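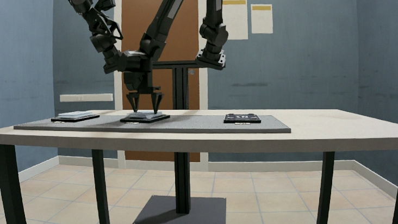

**Can a two-arm machine take over tray sorting and restocking in a small shop?**

Posted by Renu Gautam, March 23, 2021

I am responsible for the packing room at Entwistle, a small business that prepares sample kits for schools. A large share of the day is spent moving thin, flat pieces from one tray to another and checking that each tray carries the correct label. The work is simple and repetitive, and it is difficult to keep staff on it for a full shift.

Our management has asked whether this task could be given to a machine within the next budget year. We packed 3,654 kits last year, which is a modest volume, and the contents change every term. A conventional packing line has already been ruled out on grounds of cost. The proposal now before us is a pair of arms on a fixed stand, placed behind an ordinary table, with the trays laid out in front. The supplier, Stemel, has offered a trial in November.

I would be grateful for replies on the following points:

- Can current equipment pick up one thin sheet or plate from a stack without disturbing the others?
- Is a two-finger gripper suitable for this, or is suction preferred?
- How much of the tidying and resetting of the table would still fall to staff?

Members with experience of household machines are also welcome to reply, as the handling of plates and lids appears to be a similar problem.

---

**Tiina Lahtinen**

The answer depends mainly on the pieces and on how they are presented. I have supervised two installations of this general type, one of which is still in daily use.

A two-finger gripper with narrow tips can lift a rigid plate if there is a raised edge or a gap into which a finger can pass. It performs poorly on a flat stack in a close-fitting tray. The fingers either touch the tray wall or close on several pieces at once. Suction is the usual choice for smooth, flat pieces, although it is unreliable on anything porous or flexible. Many workshops keep both tools and change between them.

Clear and milky plastics require particular attention. Depth cameras often misjudge the height of such material, and the arm then stops short or presses down too far. At our site this was the largest single source of failed picks. We placed a dark liner in each tray and improved the lighting, and the results became acceptable. In a test of 109 picks after those changes, 14 had to be repeated. The supplier's own simulation had shown almost none, and I would advise you to treat simulated results as evidence that the arm can reach the trays and very little more.

With regard to the second arm, please ask what it will be doing. In many small cells one arm does nearly all of the work while the other waits. If the tray does not need to be held steady, a single arm may be sufficient -- and the saving is considerable.

Staff will still load the stacks, replace the labels, clear dropped pieces and return the trays to their positions. Fixed locators on the table reduce this last task a great deal. You should plan for a trained person within reach at all times during the first months.

---

**Kofi Kyei**

Not worth it at your volume in my opinion. We looked at the Ekent unit for the same kind of work and the quotation for guarding and installation was higher than the quotation for the machine. A better table layout and a label printer at each station solved most of our problem.

As for the home, I would not expect a machine to put away the dishes in the near future. Mine cannot get past the edge of the rug.

---

**Trilok Semwal**

I agree with the first reply on most matters and would add one recommendation. Before accepting the November trial, send the supplier a box of your actual pieces, including the bent and scratched ones. Request that the trial be run on those, with trays shifted slightly out of place between runs. A machine that succeeds only when each tray is exactly where it was taught will cause more work than it removes.

The term changes should also be raised in writing. When we dealt with Cernley, each new piece required a visit from their technician, and the visits were charged separately. Ask whether your own staff may teach a new pick position, how long the training takes, and whether the software needed to do so is included in the price.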